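Section 5: Setting up your powered site at Hidetville

Welcome to the fun part! You've checked in, you've got your park map, and your site is waiting. If this is your first stay in a caravan park, take it slowly and work through the steps in order. Most families are sitting under the awning with a cuppa well within the hour.

Before you drive in

1. Check the site number on your map against the post at the front left corner of the site.
2. Walk the site once on foot. Look up for low branches as well as down for pegs left by the last campers.
3. Send the kids to the Entwistle playground (with a grown-up) while you reverse. It's a cracker, and it keeps little feet well away from the wheels.

Parking and levelling

4. Reverse in slowly with one person guiding from the driver's side. The speed limit in the park is 5 km/h.
5. Level the van from side to side first, using ramps, then chock both wheels.
6. Unhitch and level front to back with the jockey wheel.
7. Wind down the corner steadies until they're just firm.

Caution: The steadies are there to stop the wobble. Never use them to lift the van.

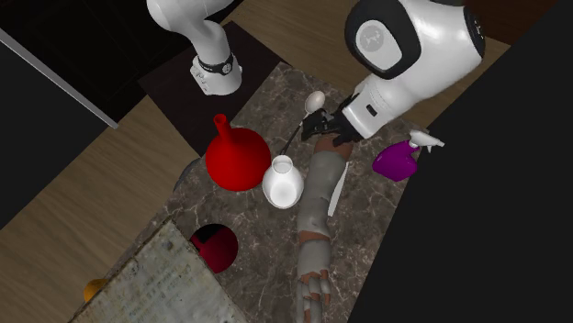 Power and water

8. Turn everything in the van off, then plug your lead into the van before you plug it into the post. Use a 15 amp lead in good nick and unroll the whole thing – a coiled lead can overheat.
9. Switch on at the post. If it trips, unplug the lead and ring the office on extension 14. Jerome or Wing-sze will pop over.
10. Connect your drinking water hose to the tap with the blue collar. The water is lovely here, straight from the Triresden main!
11. Run your grey water hose downhill to the drain at the back of the site.

Note: Sites along Fulto Creek share one tap between two. Please bring a double adaptor or borrow one from the kiosk.

Awnings and fires

Peg your awning down even on a still day. The afternoon breeze off the hills can be surprisingly strong, especially in July. Fires are welcome in the fire pits provided, unless the red flag is up at the gate. Firewood is sold at the kiosk until dusk, and the marshmallows are right beside it.

Packing up is covered in Section 6.

Section last revised 11/05/2019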